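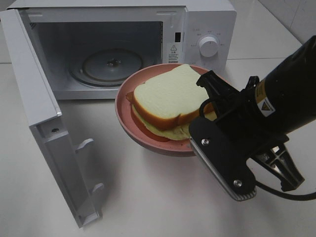 It will manage lunch before it manages the dishes, the night supervisor had said, and she wanted that entered in the record as an estimate.

I entered it. The Mernville site ran one household task per shift, and the task for March was a sandwich: plate into the microwave, door closed, knob turned, plate out. The Riviere contract allowed 30 seconds of travel per attempt and paid nothing for style.

Attempt 178 had ended with the plate against the door. Attempt 182 was mine to supervise. I read the force limits aloud, as the procedure required, and released the hold.

"Would you buy one?" she asked over the intercom.

"For what?"

"Your mother's kitchen."

I thought about my mother's kitchen in Grornumcombe, where the microwave stood on top of the refrigerator and the door had to be lifted slightly before it would latch. There was no entry for that in the task definition. She lifted it with her elbow.

"Not yet," I said.

"Log it."

There was no field for it. I typed it under remarks — two words, initialed — and put my hand back beside the stop button. The arm began to move toward the plate.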